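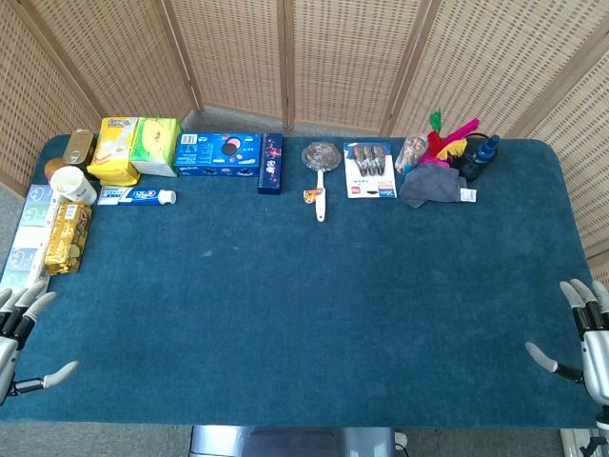 Can two robot hands share one power supply, or does each hand need its own?
One supply can run both hands if it covers the stall current of every motor at once, and if each hand gets its own fused line back to the supply.

Tultcombe Shared Workshop > Builds > Mernus (two hands, one table)

feltandregret
Original poster

I'm putting the two lines above at the top because it's what I came here to ask in May, and it took a fair while and one scorched connector to get that far. The rest of this post is the bit that's still not right.

For anyone new, Mernus is the two-handed tabletop build in the back bay. One hand on the left, one on the right, teal felt on the table, rattan screen behind. The idea is that it tidies small household things from one side of the table to the other. The reality is that it's very good at resting its hands on the felt and looking like it's waiting for soup.

Power was the first headache. Both hands ran off one 12 volt supply through a single skinny pair of wires I'd had in a drawer. Either hand alone was fine. Close both together on anything firm and the left controller would reboot, let go, and then home itself through whatever it had been holding. I've since run a separate fused line to each hand and the reboots have stopped.

Now the new problem. When both hands close together, the right one still lags. No reboot, just late. It's most obvious on a two-handed pick, where the left arrives, shoves the object sideways and the right closes politely on nothing. Controllers are the Jenis ones, same firmware on both. Spend so far is $1,019, which I'm writing down here so I can't pretend otherwise later.

What should I look at first?

rongrong_ye

First thing, measure the voltage at the right hand's controller while it's closing. At the controller, with the multimeter probes on the board's own terminals. Everyone measures at the supply, sees a lovely steady number and goes off to rewrite their code.

Is the right-hand wire the same length as the left? From memory the supply is bolted up on your left side.

feltandregret

It is on the left, and the right-hand run is a lot longer. Goes down, under the table and back up the other side. Same gauge for both because I bought one roll.

Will measure tonight.

K_Janevski

I'll be the one to say it. Two supplies. One each side, short wires, finished by lunch. I don't know why people treat a second supply as some sort of moral failing. The workshop shelf has a stack of them that came out of dead printers.

rongrong_ye

Because then someone forgets to join the grounds and the signal line has a different idea of zero at each end. I've cleaned up after that one. Second supply is fine if you know to do it. I wouldn't hand it to a person as the easy option.

K_Janevski

So tell them to join the grounds. There, I've just done it. Took one sentence.

Benvinda A.

Could we also rule out the non-electrical stuff before Krešimir starts pulling printers apart? I've had a finger joint bind up from a tendon set too tight, and it looked exactly like a slow motor. Power everything off, move each finger of the right hand through its full travel by hand, and feel for a gritty spot. Then do the same on the left so you know what good feels like. Check your maker says it's okay to back-drive them first, some gearboxes hate it.

Second thing, swap the controllers left to right. If the lag moves with the board, it's the board. If it stays on the right it's wiring or the hand.

feltandregret

Results, in the order I did them, which wasn't the sensible order.

Swapped the controllers. Lag stayed on the right. So it isn't the Jenis board, and I'd like to apologise to it for things I said.

Fingers all move freely, both hands. The right thumb is a touch stiffer than the left. Noted, not fixed.

Voltage at the right controller while both hands close: drops well below what the left one sees. I've got it scribbled on a bit of tape stuck to the bench and it's gone missing along with the tape. It was low enough that I said a word.

rongrong_ye

There you go. Heavier wire for the long run, positive and return both. People upgrade the red one and leave the black one as it was, and then they're back here in a week.

K_Janevski

Or a second supply.

vesna_om

Can I ask a different question, which is why the felt?

I did my table in bare melamine and picks were easier to repeat. On felt the fingertips drag when they come in low, and they drag differently going with the nap and against it. If your right hand comes in from the opposite direction to your left, you might have a bit of lag that's got nothing to do with volts.

feltandregret

The felt is there because everything round rolled. I had a table without it for the first fortnight and spent most of that fortnight under it. Also it's quieter when a hand comes down harder than planned, and at 11 at night the pottery people on the other side of the wall appreciate that.

But the nap thing is interesting and I hadn't thought of it. I do bring the fingertips in low.

vesna_om

Raise the approach by 8 mm and come straight down for the last bit. You lose a little time. You stop ploughing.

Benvinda A.

I'm on team felt, for the record. Bare tops are shiny and my camera hated mine. Vesna's has a nice dull finish, most of what you get at Dumitrescu's is closer to a mirror.

vesna_om

Mine came from Dumitrescu's. Ask for the matte offcuts out the back. They don't put them on display because then they'd have to dust them.

ermira.k

Coming in from the software side. Even with the wire fixed, are you sending the close command to both hands at once, or one after the other? A lot of the starter scripts loop through the hands: send left, wait for the reply, send right. If the left takes 70 ms to answer, the right starts 70 ms late every single time, and you'd blame the wire till Christmas.

feltandregret

Oh no.

ermira.k

That's usually what people say.

feltandregret

It loops. Left first, waits for the reply, then right. I wrote it myself so I can't even blame a download.

So I've potentially got thin wire, felt drag, a stiff thumb and a script that takes turns.

ermira.k

Do them one at a time or you'll never know which mattered. Send both commands without waiting, then collect both replies. If your bus has a broadcast or sync write, use that. Log the start time for each hand while you're in there.

K_Janevski

Nobody is going to do them one at a time. They're going to do all of it in one evening with a can of something fizzy and declare victory.

feltandregret

Update. I did the wire and the script in one evening.

In my defence I did the wire first and ran a set of closes before touching the code. Heavier cable, both conductors, new crimps, fuse close to the supply. The sag at the right controller is now small enough to ignore and the fingers close at the same speed as the left's. They still started late, though, so Ermira gets the other half. With both commands sent together they start together, as far as I can tell by eye and by the log.

Two-handed picks are better on boxes. Boxes have corners and flat sides and generally want to be helped. The toothpaste tube is a different story. It squirms out when the two thumbs press at different heights, and that's where the stiff right thumb shows up.

Haven't tried the lollipop or the shuttlecock with both hands. I'm not ready to be hurt again.

Benvinda A.

For the tube, don't pinch it in the middle. One hand near the cap, one near the flat end, both a bit looser than feels right. And sort that thumb out. Back the tendon off a quarter turn and try again before you take anything apart.

With the shuttlecock, go for the base and leave the feathers alone. Mine looked like it had been in a fight by the end of the first night.

vesna_om

Did you raise the approach?

feltandregret

Not yet. It's on the list under the thumb.

vesna_om

It's one number in a file.

feltandregret

Fine. Raised it. The drag is gone on the boxes and I now clear the felt by enough that the grey cloth is harder to pick up, because the fingers close above it. So cloth gets its own lower approach. I've added a setting for it and called it vesna_was_right so future me knows who to ring.

K_Janevski

For anyone finding this thread later with the same fault, a second supply would also have fixed the sag.

rongrong_ye

With the grounds joined.

K_Janevski

With the grounds joined.

ermira.k

Post the log when you've done the thumb, please. I'd like to see whether the two stop times match as well as the starts. And put the emergency stop where you can reach it from the right-hand side too. Last time I was in, you had to lean across both hands to get at it.

feltandregret

Will do on the log. Stop button is moving to the front left leg tonight and I'm buying a second one for the right. Running total amended accordingly.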